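Pince parallèle maison : les noix glissent, les doigts Gourlay valent-ils le prix ?

grarton_23
Publié le 28 juillet 2025

Je monte une pince à deux doigts à l'atelier partagé, plans Umoria, patins souples. Sur un cube, ça va. Sur une noix, une fois sur 4 elle part de travers. Le vendeur jure que ses doigts Gourlay « attrapent tout ». J'ai un doute, surtout à 283 euros la paire.

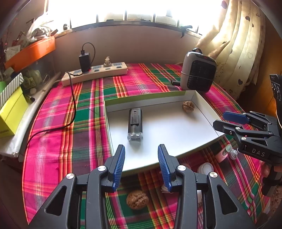 Classé dans : Robotique > Préhenseurs

Quelqu'un les a essayés sur autre chose que des cubes ?

Gillespie Kinnear

« Attrape tout », ça ne veut rien dire. Demande-leur sur quels objets ils ont testé. Moi je garderais tes patins et je regarderais d'abord le jeu aux pivots : 2 vis mal serrées et les doigts ne ferment plus parallèles.

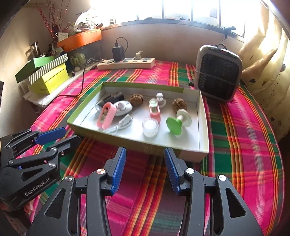 Le réglage de l'effort se fait objet par objet, quoi qu'en dise la notice. Un bac comme celui-là, avec des noix et une fiche de chargeur dans le même lot, te montrera vite si une seule consigne suffit. J'en doute. Note les ratés, sinon on ne retient que les réussites.

purkico

Change de moteur, le mien marche très bien.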